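Reading time: 2 minutes

Ticket: Poker case, lid does not stay open and foam is loose
Product: Vultura case, black
Opened: Sunday, March 14, 2021
Status: solved, waiting for one part

Problem as reported. I bought this case in September from the Hadlow shop. For the first months the lid stayed up without help. Now it falls down slowly when I take out the chips, and two times it closed on my fingers. Also the foam inside is coming off at one corner.

What I tried first. I put the case on a flat table and tightened the small screws of the hinges. The lid was better for one evening, then the same again. I wrote to Yorath support and they asked if the lid falls also when the case is empty. I checked, and yes, it does.
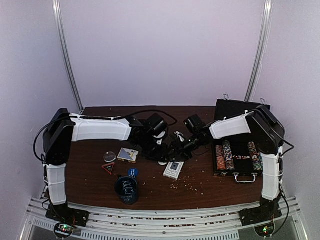

Second try. Support told me to open the lid fully and push the case back a little, so the lid can lean on something behind it. This works, but it is not a repair. I left it so for 60 minutes and it did not move. When I pulled the case forward again, the lid came down after 5 minutes.

Foam. I cleaned the corner with a dry cloth and used a thin line of craft glue. Please do not close the lid before the glue is hard. I waited 35 minutes and this was too short, so I had to do it again the next day.

Answer from support. The lid stay is worn and they will send a new one. I keep the cards in their own box until then, outside of the case.

Comments

gikberg_fan: Same problem with mine. I bought a lid stay from Gikberg and it fits, but one screw hole is a little off.

deuces_home: Which glue did you use? Mine made the foam hard like stone.

Author: A white one for paper and felt. Use very little of it.

deuces_home: Thank you, I will try it.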